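Last updated in August

Search this blog
Enter keyword
Go

The Great Jewelry Untangling, Part One

I have been putting this off since we moved to the Gelham apartment, and I'd like to blame the move, but the pile was just as bad in the old place. Every necklace, bracelet and hair thing I own has been living in one zip bag at the bottom of a suitcase. You reach in for one bracelet and you get the whole family.

So on Sunday, with my coffee going and my phone on silent, I tipped the whole lot into the lid of a shoebox, or what I think used to be a shoebox, and got to work. I did it on the bed. I know people do this at a table with a felt mat and little dishes, but my table is covered in tax papers and the bed is the biggest flat thing I own!
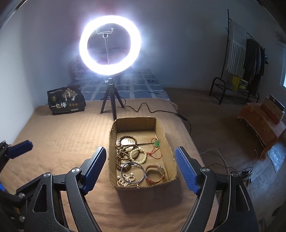 The whole pile in its cardboard box, with the ring light on.

The ring light was the best idea I had all day. I bought it for video calls and used it maybe twice, and it's so much better than the ceiling bulb for this. Knots that looked like one solid lump under the overhead light have an actual path through them once you can see it.

The long brown wooden beads came from a market in Drarnau, on the trip where it rained and I bought things to stay under the awnings. They wrap around everything. If you're doing this yourself, get your longest strand out first and hang it somewhere far away, like a doorknob. I didn't, and I swear it crawled back in.

The jade pendant on the red cord is the one I really care about. The cord is getting tired and I'd like to have it redone before I wear it again. Snežana Hodžić, who taught the beading class I took last winter, told me to bring it by and not to try it myself, and I'm going to listen to her for once (she saw my final project).

Then there's the watch with the tan strap. I paid 60 dollars for it and wore it every day for 5 years, right up until I started checking my phone for the time like everybody else. I'd like to go back to it. The strap is the nicest color, sort of like toast.

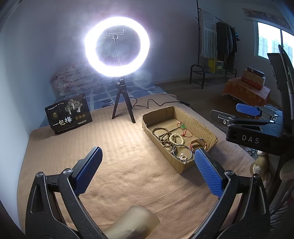 Snacks are important, by the way. Mine was a black bag of something plummy, and I rationed it to one piece per knot, which worked fine until I hit the easy knots.

For storage I looked at the Dridby wall organizer everyone keeps recommending to me, and it's lovely, but I'm not drilling into a rental. I'm going with small cloth pouches, one for pearls, one for beads, and one for anything metal, so the silver bangle stops scraping up against the pearl bracelet. The pouches can all go in the top drawer next to my socks. Not glamorous, but I open that drawer every morning.

Part two will be earrings. There are nearly 400 of them if you believe my sister, who has never been fair about this. If you have a good way to keep the little backs from wandering off, please leave it in the comments, I've tried a pill case and I keep forgetting to close it.

Contact | © Russo Street Diary | Back to top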